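Section 4: Setting Up Your First League Season

If you've made it this far, you've got your organizer account, your club logo is uploaded, and you've clicked around the Dreser dashboard enough to get a little lost in it. Good, that's how I learned it too. I've been running school and community esports leagues on Dreser since the beta, and this section is the one I wish I'd had when I set up the Tummont fall league with no clue what a "division lock" was.

Set aside an evening. The screens are quick, but you'll stop every few minutes to text a coach and ask what their team is called this year.

Before you start

Have these on hand:

Your organizer code (it's in the welcome email, and it starts with DR)
A list of teams, with one contact email per team
The game or games you're running
Your rough match night. We play Mondays, and all my screens assume that

Note: You can change the match night later. You can't change the game title once a season is published, so get that one right.

4.1 Create the season

1. Log in and click Seasons in the left-hand menu, then New Season.

2. Type a season name. Keep it short! The name shows up on every match card, and anything long gets chopped on phones. I called one "Tummont Regional High School Fall Invitational League" and all the kids ever saw was "Tummont Regional Hi".

3. Pick the game from the drop-down. If yours isn't listed, choose Custom Title and fill in the number of players per side yourself.

4. Set Season Length in weeks. Dreser counts the playoffs as part of the season, so if you want eight weeks of regular play and two of playoffs, you enter 10.

5. Leave Visibility on Draft for now.

6. Click Save. You'll land on the season overview, with a gray bar across the top that says Draft. The gray bar stays until you publish in 4.5.

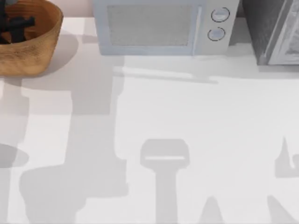 While you're on the overview page, open the Time Zone box and check it. New accounts default to Eastern, and if your teams are spread out this will bite you in week one. Abílio Rocha, who ran our western division that first year, had four teams sitting in a lobby an hour early, all of them sending him messages in capital letters.

4.2 Add divisions

You can skip this if you've got fewer than eight teams. One big pool works fine and everybody plays everybody.

1. From the season overview, click Divisions, then Add.

2. Name each division. Geography is the boring choice and it's also the one that causes the least arguing. I tried "Gold" and "Silver" once and heard from parents.

3. Set a team cap for each one. Even numbers save you from bye weeks.

4. Choose a tiebreaker order. I use head-to-head first, then map difference, then a one-game playoff. Drag the little handles on the left to rearrange them.

5. Turn on Division Lock only when every team is placed.

Caution: Division Lock can't be undone from your side. If you lock with a team in the wrong place, you have to open a support ticket and wait. Mine took until the following Monday, and by then we'd already played a round.

4.3 Invite teams and build rosters

This is the part where you'll be tempted to type everything in yourself. Please don't. Send the invites and let the coaches do their own rosters, even the slow ones.

1. Click Teams, then Invite by Email.

2. Paste your contact addresses, one per line. Commas don't work (I've asked).

3. Pick an expiration for the link. I go with seven days.

4. Click Send. Each coach gets a link that takes them to a roster page with your season name at the top.

5. Check back on the Teams page. A team shows Pending until the coach accepts, Partial when there aren't enough players, and Ready once the minimum is met.

6. For any team stuck on Partial, click the three dots and choose Nudge. It sends a polite reminder, much more polite than the one I'd write.

Each player needs a display name, a grade or age bracket, and a linked game account. The linked account is what Dreser uses to pull match results, so a typo there means a player who technically never showed up. Our league had 477 linked accounts by the end of last season and I fixed eleven of them by hand, most of them a capital I that should've been a lowercase L.

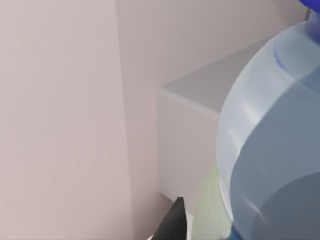 A bottle and a white block with a pale wall behind them.

Substitutes go in the same roster page, under the Bench tab. A benched player can be moved up until thirty minutes before match time. After that the roster freezes for both sides, and yes, this includes the coach who "just needs one tiny swap."

Note: If a school has two squads in the same game, make two teams. Don't put everybody on one giant roster and sort it out on the night. Laurinda Amaral talked me into that for the Brandão Cup and we spent most of the semifinal working out who was allowed to be in it.

4.4 Generate the schedule

1. Click Schedule, then Generate.

2. Select Single Round Robin or Double Round Robin. Double is more fun if you've got the weeks for it.

3. Enter your match night and the first start time. We start at 6:30 p.m., which gives most kids time to get home and eat something.

4. Enter the gap between start times. Forty-five minutes is plenty for a best-of-three in most titles. If your game runs long, bump it up to an hour.

5. Add blackout dates. Think about school breaks, testing weeks, and homecoming. Ask your coaches, because they'll all have one you forgot.

6. Click Preview. Read every week of it, top to bottom, before you go any further.

7. If two teams share a computer lab, tick Shared Venue next to both of them and run Preview again. Dreser will stagger their start times.

8. Click Accept Schedule when you're happy.

Caution: Each time you click Generate, the old draft gets wiped, along with any matches you moved by hand. Do your blackout dates first and your hand edits last.

If Preview throws error 601, you've asked for more rounds than you have weeks. Add a week or drop to Single Round Robin. Error 105 means a team has no contact email, and it'll be the one you added at midnight.

4.5 Publish and do a test match

Publishing makes the season page public and emails every coach the schedule. I always run a fake match before I let that happen!

1. From the overview, click Tools, then Test Match.

2. Pick any two teams. They won't be notified.

3. Open the match lobby in a second browser window and log in there with your spare account.

4. Click Check In on both sides. Both team names should turn green.

5. Report a score from one side and confirm it from the other.

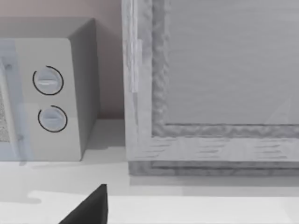 6. Go to Standings and make sure the test result doesn't show up there. If it does, you picked a real match from the schedule by mistake. Click Void on the match card and the table will correct itself.

7. Head back to the overview and change Visibility from Draft to Public.

8. Type your season name in the confirmation box and click Publish.

The gray bar goes away and you get a share link. Put it everywhere: the school site, your chat server, the flyer by the cafeteria.

Streaming your matches

If you're broadcasting, go to Settings, then Streams, and paste your channel address. Dreser adds a Watch button to each match you flag. Set a delay of at least three minutes so nobody's opponents can peek. Rehema Langat casts our Monday games and uses five, and she hasn't had a single complaint about stream sniping since she switched.

The overlay needs port 2444 open on your network. School networks often block it, so talk to your IT person a week or two ahead and give them the port number in writing.

Next up is Section 5, Match Night, which covers check-ins, forfeits, and disputed scores. Read the forfeit part before your first Monday.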